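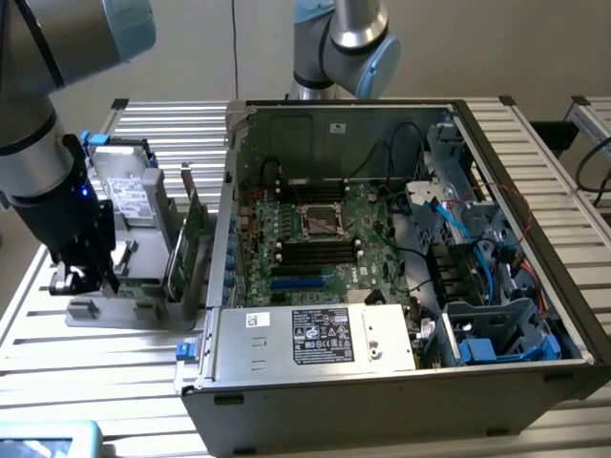
4. How Long People Hold On to an Old Computer

4.1 The waiting period

When we first sat down with households in Altberg and Rothe, we had expected the talk to be mostly about price. People would tell us what they had paid for a desktop computer, what a new one would cost, and at what point the sums no longer worked out in favor of the old machine. Some of that did come up, and we return to it in Section 5. What filled the interviews, though, was the long stretch of time after a computer had been replaced and before it left the house, and we found ourselves listening with growing interest to stories about attics, hall closets, and the space under the stairs.

We call this stretch the waiting period. It begins on the day the new computer takes over the desk and ends when the old one is sold, given away, recycled, or (as happened more often than we would have guessed) put back to work for a grandchild. Earlier writing on household goods tends to treat stored items as forgotten items. Our respondents had by no means forgotten theirs. They could usually tell us which shelf it was on, which cable was missing, and who in the family had last asked about it.

A retired schoolteacher in Rothe put it in a way that stayed with us: "It isn't broken and it isn't needed, so where is it supposed to go?" She had moved the same tower through two apartments. She was fond of it, she said, in the way one is fond of a good suitcase.

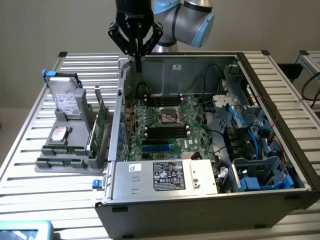
The reasons given for waiting fell into loose and overlapping groups, and we would rather keep them loose than force them into a tidy scheme. Worry about personal files was the most common. Many people had copied their photographs and letters to the new computer but did not quite trust the copy, and so the old one stayed on as a sort of insurance. Others spoke of parts. They had been told by a neighbor or a son-in-law that the memory or the power supply might be useful someday, and they were happy to believe it, although very few had ever taken a side panel off to look. For readers who haven't either, Figure 3 shows an opened desktop tower, with the memory slots running across the middle of the motherboard.

A smaller group was simply short of a way to get rid of the thing. The collection point for Altberg sits well outside town and is awkward to reach without a car, and the mail-in offer from Vatach, which several people had heard of, asks the sender to find a box of the right size. One gentleman had been looking for that box for 2 years.

4.2 What ends the wait

Moving house ended more waiting periods than anything else, followed by the visit of an adult child with a free afternoon. The take-back days run by Arkbridge in July also played a part, especially in Rothe, where the flyer went out to 2,000 addresses. People liked having a date on the calendar. Several told us that they had been meaning to deal with the computer for ages and that the flyer on the refrigerator had, in a friendly way, settled the matter.

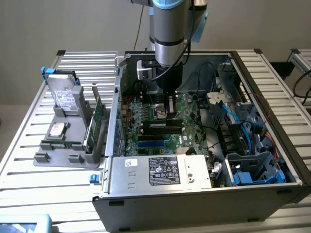
Money mattered less here than we had supposed. A voucher worth up to 25 dollars was mentioned warmly by those who received it, yet almost all of them said they would have come anyway. What they asked about at the door was whether their files would be erased and whether somebody else might get some use out of the computer. Birgit Teuber, who carried out the Rothe interviews, noted that people often lingered after handing theirs over and wanted to talk about what they had done with it: the first family newsletter, a set of tax forms, a long-running game of solitaire.

We take from this that programs aimed at shortening the waiting period might do well to spend a little more on plain, patient answers about files, and to set their dates early enough for families to plan a visit. Whether the same would hold for phones and tablets, which take up so much less room in a closet, is a question our interviews cannot answer, and we leave it to the follow-up study.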